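Prekwood Hand Controller, Set-Up Guide
Section 5: Wrist View and Contact Settings
Revised 1/26/25

This section covers the wrist view in Imska, the software that runs the hand. Finish Section 4 (joint zeroing) first. You need a computer with Imska installed and a network connection to the controller. Keep the stop button within reach whenever the motors are on.

5.1 Check the wrist view

1. Turn on the controller and wait for the status light to stay green.
2. Open Imska and choose View > Wrist.
3. Select Open Hand. The fingers straighten and the thumb moves out to its limit.
4. Look at the view. With the hand open, you should see the back of the hand, the fingertips and the thumb, with a wide gap between the thumb and the row of fingers. 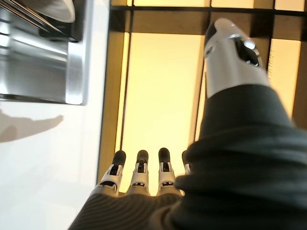
5. If the thumb is missing from the view, loosen the camera bracket, turn it toward the thumb side and tighten it again. Repeat step 4.

Note: The fourth finger may be mostly hidden behind a fold of the knit cover. The tracker can work from the tip alone. If it loses the tip, turn off the motors and smooth the cover toward the wrist.

5.2 Set the hand mask

The mask tells the planner which parts of the view belong to the hand. Without it, the planner treats the fingers as obstacles and will not start a move.

1. Choose Perception > Mask > New.
2. Select Record. The hand opens and closes slowly for 11 seconds.
3. Check the colored overlay. It should cover the fingers, the thumb and the cover.
4. If the overlay also covers a shadow of the hand on a nearby surface, lower Shadow Sensitivity by 5 and record again. Glossy white panels cause this most often.
5. Save the mask under the name of the room. Masks do not carry over well between rooms with different lighting.

Caution: Keep your own hands away while the mask is recording. Contact stop is off during this step.

5.3 Set the contact limit for a rim

Use the Rim profile for basins, bowls and other parts with a curved edge. The profile places the thumb on the outer side of the rim and closes the fingers toward it.

1. Choose Profiles > Rim.
2. Set Contact Limit to 3. You can raise it later, up to 11, for heavy parts.
3. Move the arm until the rim is between the thumb and the fourth finger.
4. Select Close to Contact. The thumb moves first.
5. Compare the wrist view with the contact panel. The thumb indicator should be lit when the thumb tip is against the rim. 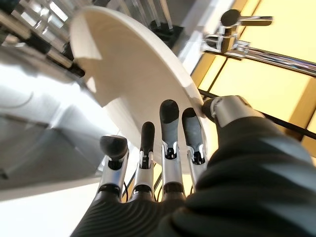
6. If the indicator stays dark, select Release, run Zero Tips and go back to step 4.
7. Select Save Profile.

Note: Chrome fittings near the rim can give false edges. Draw an Ignore box over them in the Perception tab before planning a move.

5.4 Error messages

Error 132: Mask does not match hand. The cover has shifted or the camera has moved. Record a new mask.

Tip lost: A fingertip has been out of view for more than 3 seconds. Open the hand and check the cover.

Firmware from before July does not support the Rim profile. To get the update, write to Laiba Chaudhry at the Imville service desk and include the controller's serial number.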